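Subject: Re: [refurb-floor] So what happens to the bench people?
From: Randi Sundqvist
Date: 11/09/2019

Hi all, long one, get a coffee. Siu-ming asked how things look at our place now, so:

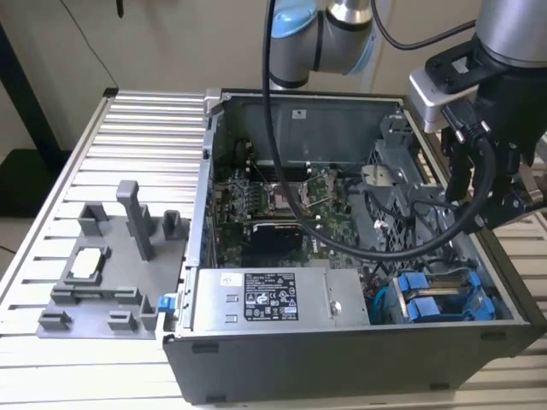

1. What the robot gets and what we get

The cell does processors, and only processors. Tower goes down on its side on the slatted table with the side panel already off, the gray printed plate sits next to it, and the chip has its own pocket in the plate. We printed five versions of that plate before Pernberg signed off on one (Nevzat still has version three on his desk as a pen holder, it's perfect for that).

Everything else is still hands. Unpacking, opening, blowing the dust out, checking the drive caddies, cables, wiping, labels, boxing up. Also every tower that's weird, and you all know how many of those come in from school contracts!

> On Tuesday Siu-ming Chou wrote:
> We're being pitched more or less the same setup here at Bretia and
> the bench crew is nervous. Management says "no change in headcount"
> but won't put it on paper. What did you folks get told, and did it
> hold up? Also does the thing really save anybody's wrists, or is
> that just brochure talk? And who ends up fixing it at 6 am?

OK, in order.

Told: no layoffs for 2 years, in writing, but only after Beverley Sutcliffe went in and asked for it three separate times. Get it on paper. I can't say that loudly enough. So far it's held. Two people left on their own and weren't replaced, and you can decide for yourself what to call that.

Wrists: for me, yes, some. I used to do a full shift of levers and paste and my thumb was shot by Thursday every week. Now I'm on opening and prep, which is screws, and screws are no picnic either, but I move around more. Eylül Dursun would tell you the opposite. She liked the socket work, she was the best at it, and she says prep is like being asked to peel potatoes for somebody else's soup. I don't have an answer for her. She did get moved to the oddball bench in August and seems happier there, mostly because the machine won't touch anything on it.

Fixing it at 6 am: whoever's in. Akton gave four of us a two-day course and a binder. The binder is OK for starting and stopping and useless for anything in between. Most of our stops are dull stuff, like a cable lying where it shouldn't or a case put down a little crooked. You learn to look at the cables before you close up the area, every single time, and it gets to be a habit like checking your mirrors.

2. Pace

This is the part I'd push on if I were you. On a decent week we now put 472 towers through, and before it was closer to 400. Sounds great, but the extra ones land on the prep bench and the packing bench, and there wasn't one more chair bought for either. The first month we were drowning. Beverley got them to agree that prep sets the pace and the cell waits for us, so now if the queue is empty it just sits there. Looks terrible on the supervisor's screen, feels a lot better in your shoulders.

3. Money

Those of us who took the course got a one-time 3000 and a new line in the job title. No change to the hourly. Ó Súilleabháin (our other site, for the new people on the list) got a small raise instead and I think they got the better deal. If there's a choice, take the hourly.

4. Smaller things

It's noisier in a different way. Less drilling through my skull, more whirring. You stop talking across the bench as much because the table took up the spot where we used to stand around, and I miss that more than I expected to. We moved the kettle, which helped.

New hires never learn the socket work by hand now, unless Eylül shows them. She does it Friday afternoons on scrap boards and I think it should be official and paid for. If anyone at another shop has managed to get that into a training plan, please send me the wording.

Siu-ming, if your crew wants to come over and see it, ask Nevzat Tatlı, he sets up the visits. Mornings are better. Bring shoes with a closed toe or they'll make you wear the rubber ones.

Randi
(prep bench, early shift)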